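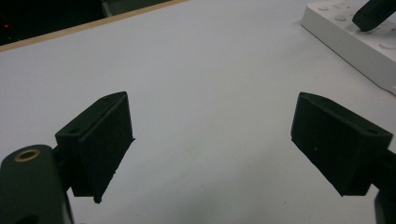 19 February 2022

Table top, second coat.

The white top got its second coat of the Sollamard matt and I left it until this morning. I looked at it first from the window side and then from the door side. The colour is a clean white. With the first coat I was not happy, it had a slightly yellow look beside the wall, so I changed to the other tin, and I think this was right.

Between the coats I sanded by hand with 200 paper, always in the long direction. Floor Goossens asked why not the machine. The machine makes small rings that come back under matt paint, we had this in July with the Florberg shelves and I do not want to do it again. Dust off with the soft brush, then a cloth with a little water, then wait.

Paint used: 100 ml for the second coat, measured from the tin into the cup. The first coat took more, but the bare board was drinking it.

Cleaning test on the spare piece (same board, same two coats): pencil goes away with the white rubber. Coffee goes away with water if I am quick, after 9 minutes it leaves a light ring. Blue marker does not go away at all. So please no markers on this table without a paper under them - I will put a note on the wall.

The Leemans edge strip is still not decided. It is a nice strip but the corners are sharp, and I catch my sleeve on the sample every time. Vurkska has a rounder one, they sell it only by the roll and I must ask if they can cut.

To do:
- write the paint number on the lid before it is forgotten
- ask Floor for the price of the round strip
- felt under the legs
- nothing heavy on the top until next week, cups are fine

The legs have one screw that turns without holding. I will try a longer one tomorrow.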